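グリッパー選び、まだ終わっていません(途中経過です)

前号の最後に「次はグリッパーの話を書きます」と予告したら、思ったより返事をいただいてしまって、ちょっと焦りながら書いています。結論から言うと、まだ決まってません! でも8月に入ってからずいぶん進んだので、そこまでの話を。

候補は二つ。BestarとTrindowです。Bestarは平行に開閉する二本指で、作りが素直。Trindowは指が少ししなるタイプで、丸いものを包むようにつかみにいきます。カタログを読んでいた頃は完全にTrindow派だったんですよ、私。だって野菜をつかむなら絶対こっちでしょう、と。

ところが、つけて動かしてみると話が変わりました。Trindowは確かにナスみたいな太くてつるっとしたものには強いんです。ただ、細いもの、とくに唐辛子になると指のしなりが裏目に出て、持ち上げる途中でくるっと回ってしまう。Bestarは回りません。そのかわり、つかむ位置が5ミリもずれると空振りします。融通がきかないというか、まじめというか……。

では位置決めをがんばればいいかというと、そこで出てくるのがカメラの問題です。手首につけるか、上から見下ろすか。今は両方つけて比べていますが、上からのカメラはアームが対象にかぶさった瞬間に肝心なところが見えなくなるし、手首のほうは近づきすぎるとピントが怪しい。先月は手首派だった私も、今月は「両方いるなあ」に傾いています。ケーブルがまた増えますけど。

試行の数も書いておきますね。ここまでの合計が3,423回、そのうちBestarが1,145回です。偏っているのは、Trindowのほうが先に届いたから。比較としてはまだ不公平なので、成功率の表は次号まで待ってください。どちらもあと1,000回以上は回したいところです。

コントローラーはMaruyamaのまま変えていません。グリッパーもコントローラーも同時にいじると、何が効いたのかわからなくなるので(去年これで二週間溶かしました)。一つだけ変えたのは閉じる速度の設定です。初期値だと指が当たった勢いでおもちゃが逃げていくので、最後のところだけゆっくり閉じるようにしました。地味ですが、今月いちばん効いた変更かもしれません。

課題にしているのは、机の上のおもちゃの野菜を鍋やお皿に移すという、おままごとみたいな作業です。鍋はぴかぴかのステンレスで、これがカメラ泣かせ。内側に照明が映り込むと、野菜の輪郭がとたんにあやふやになります。つや消しの鍋に替えれば楽なんですが、台所の鍋ってだいたい光ってますよね。なので、しばらくこのまま粘ってみます。
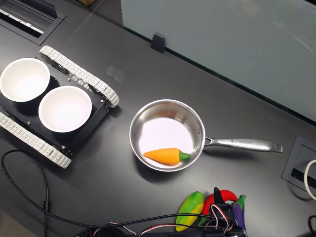
鍋の中のニンジン。右下にトウモロコシ、唐辛子、ナス、左は白いお椀を二つ載せたクローラー台車です。

クローラー台車のほうは、いずれお椀を載せて運ばせたいなと思っています。Akstead版の架台に合わせるかどうかも含めて、まだ相談中。履帯は机の上だと意外とよく曲がってくれるんですが、止まる位置がばらつくんですよね。お椀の位置がばらつくということは、グリッパーの狙いもばらつくということで、Bestarにはつらい条件です。Trindowが巻き返すとしたらここかも!

それと、配線の取り回しでおすすめの方法があったら教えてください。手首まわりの線が指の開閉に干渉しそうで、結束バンドの位置を変えてはやり直しています。スパイラルチューブは試しましたが、うちのアームだと少し硬すぎました。

次号は21号です。成功率の表と、できれば手首カメラのピントの話を載せます。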